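Acta de la reunión del club de robótica Fluvovholm

6 de abril de 2018

12 veces compartido · 2 comentarios

Preside: Lutfa Weerakoon. Se aprueba el acta de febrero sin cambios.

1. Equipo Arkon (seguidor de línea)

Cambiaron los sensores y el coche ya toma la curva cerrada sin salirse. ¡Muchas felicidades! Falta ordenar el cableado, que sigue sujeto con cinta, y subir el código a la carpeta común antes de la próxima sesión.

2. Cuentas

Quedan 728 euros en caja después de pagar la inscripción del torneo. Se acuerda gastar hasta 30 en almohadillas de repuesto para las pinzas y guardar el resto para el viaje. Lutfa pide que los tiques se entreguen con el nombre del equipo escrito detrás – los últimos no había quien los repartiera.

3. Equipo Sfeir (pinzas de mano)

El punto que más conversación dio, y con razón. Ya practican con objetos transparentes: la caja acrílica sobre la mesa blanca, con las pinzas a los lados. Es dificilísimo distinguir las paredes del fondo, y los reflejos en el frente despistan bastante – pero a todo el grupo le encantó el reto. Se propone repetir los agarres con dos aperturas distintas y anotar cada intento en el cuaderno, también los fallidos. Aprobado con aplausos.

Queda pendiente decidir si se prueba además con un fondo oscuro. Los del equipo quieren hacerlo ya; Lutfa prefiere terminar primero la serie en blanco. Se hablará con los primeros resultados delante.
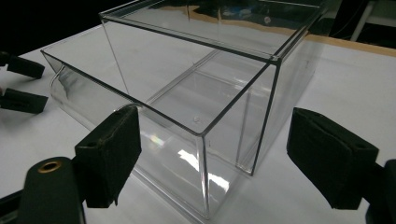 4. Torneo Fundia

Vamos con dos equipos, Arkon y Sfeir. Cada uno prepara una presentación corta y la ensaya delante del club. Hay ganas, se nota en el taller.

5. Ruegos y preguntas

Se pide otra regleta para la mesa del fondo y que los destornilladores vuelvan a su cajón. Lutfa trae la regleta.

Se levanta la sesión.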